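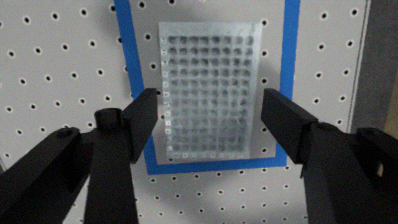
Stasden Community Board > Local Politics > County supervisors are three months in and people are already mad

LakeRoadLenny
Okay I need to get this off my chest. We elected three new supervisors in November, they got sworn in after New Year's, and every single time I go in the diner somebody's telling me they're do-nothings. I voted for two of the three and I'm as impatient as anybody. But have any of you tried watching one of these meetings? The last one ran past eleven at night and forty-five minutes of it was arguing over whether the minutes from the meeting before were approved properly. I had a whole bag of pretzels and went to bed.

My take is that the old guard on the board is slow-walking everything on purpose. They lost the majority on paper but they still know where every rule is buried. Anyone else seeing this?

mansa_a
I watched it too (most of it). I don't think it's sabotage, I think it's Tuesday. County government has always been like this. You just weren't watching before because your guys weren't in.

LakeRoadLenny
Fair, I wasn't. But the hiring freeze vote got tabled twice. Twice! That was the number one thing they ran on.

Predham Pete
It got tabled because Ayuba Abugri asked for the numbers and the numbers weren't in the packet. I'm no fan of his, he's been on that board forever and he talks like he's getting paid by the word, but he was right. You can't freeze hiring when you don't know how many open jobs you have. The new folks said 90 open positions. The county administrator said she'd have to check. That's not obstruction, that's somebody not doing their homework before the meeting.

KMC_eastside
Ka-ming Cheung here, I don't bother hiding behind a handle, most of you know me from the hardware store anyway. I went to the meeting in person and sat in the third row. Pete has it mostly right, but he left out the part where the packet is put together by the clerk's office, and the clerk's office answers to the board chair, and the chair is still Abugri until the rules get changed. So the guy complaining that the numbers are missing is the guy in charge of the people who put the numbers in. Make of that what you will.

Predham Pete
The new supervisors can send their own material to the clerk. There's a deadline, it's the Wednesday before. They missed it.

KMC_eastside
They missed it once. The second time they sent it in and it got left out for "formatting." I heard Yesenia Huanca say so from the dais, and no one up there disputed it.

Predham Pete
Okay I hadn't heard the formatting thing. I had the stream on while I was doing dishes.

dottie in the hollow
Can I say something as a person who does not care which side anybody is on? I drive Quaye Road every morning to get to work and I have replaced two tires this winter. The paving contract was supposed to be voted on in the first meeting of the year. It has not been voted on. I don't care whose fault it is, I would like a road. Both sides are going to be standing there pointing at each other while I'm on the shoulder with my hazards on.

mansa_a
^^ this. My cousin's kid rides the bus down Quaye and says the whole back row leaves the seat at the creek.

LakeRoadLenny
Dottie the paving contract is exactly what I'm talking about though. The new people want to rebid it because they think Sostitwood has had it too long without anyone else getting a look. The old people want to renew. So it sits.

dottie in the hollow
So renew it for one year, fix my road, and rebid it after. How is that hard?

Tetteh Addo
I did eleven years on the planning board in the next county over, so take this for what it's worth. Dottie's idea is a perfectly ordinary thing that counties do all the time. The reason it doesn't happen is that whoever proposes it looks like they gave in. The new members told voters they'd end the automatic renewals. If their first big vote is a renewal, even a short one, they'll hear about it at the next election. And the older members would sooner have a five year deal, so they aren't going to hand them a way out either.

I'd go a little easier on everyone for the first six months. My first year I didn't know you could pull an item off the consent agenda. I voted for a sewer fee I was against! Found out when my neighbor yelled at me over the fence.

LakeRoadLenny
Ha. Okay that makes me feel slightly better.

sparrowhawk71
Six months is way too generous. They had from November on to get ready. They knew the rules, the rules are on the county website. I signed the petition for the hiring freeze, so did 1,784 other people, and we're supposed to sit around while they learn how to pull something off an agenda? Sorry Tetteh but no. If I took six months to figure out my job I wouldn't have one.

Tetteh Addo
You wouldn't be the first person to say that to me and you might be right. I'm only telling you how it goes.

Predham Pete
Sparrowhawk, the petition was for a freeze on new admin positions, wasn't it? The thing on the agenda was a freeze on everything, which would include deputies and the two ambulance jobs. I signed the petition too and I would not have signed that.

sparrowhawk71
It says "non-essential" right in it.

Predham Pete
And who decides what's non-essential? It doesn't say. That was my whole problem with it. I read it three times.

KMC_eastside
I agree with Pete on that one, mark it down. They need to go back and define it. My daughter is a dispatcher and she spent that whole week wondering if her shift partner was going to get replaced when he retires.

mansa_a
Since I'm the resident "it's always been like this" person, let me add one practical thing. Public comment sign-up closes half an hour before the meeting starts. If you come at seven like a normal human being you've already missed it. I found out the hard way - wrote out two pages about the library hours and then had to just sit there holding them.

dottie in the hollow
Half an hour before?? I don't even get off work by then.

mansa_a
You can email it and they're supposed to read it into the record. Keep it under 400 words or they stop partway. They stopped on mine mid-paragraph the next month, it sounded ridiculous.

dottie in the hollow
Well mine is going to be short. It's going to be the receipt for the tires.

LakeRoadLenny
I'd pay to hear the clerk read that out.

Back on topic, does anybody know how changing the rules works? Like could the new three just vote in a new chair? I keep hearing it takes a supermajority, and then I hear it doesn't.

Tetteh Addo
It depends on your bylaws. Where I was, a simple majority could do it at the organizational meeting, and after that you needed two thirds until the following year. If yours is the same then they had their window in January and didn't use it.

KMC_eastside
They didn't use it. There was a motion and it died for lack of a second, and I still don't understand why. Huanca made it and the other two looked at their papers.

sparrowhawk71
There's your answer, Lenny. The old guard isn't what's slowing things down. Two of your three are scared of their own shadow.

LakeRoadLenny
I don't love that. I knocked on doors for one of them.

Could be they thought they'd get more done by being polite. I might email and ask. I've got his cell number from the campaign too but that feels rude.

Predham Pete
Email him. And ask about the paving while you're at it. If he'd back a one year renewal I bet Abugri would take it just to be done with it, and then they could bring back the freeze with the deputies taken out.

sparrowhawk71
I'd still be mad but I'd be less mad.

dottie in the hollow
Let us know what he says. I'm going the long way round by the grain elevator until then, it adds ten minutes but I've still got all four tires.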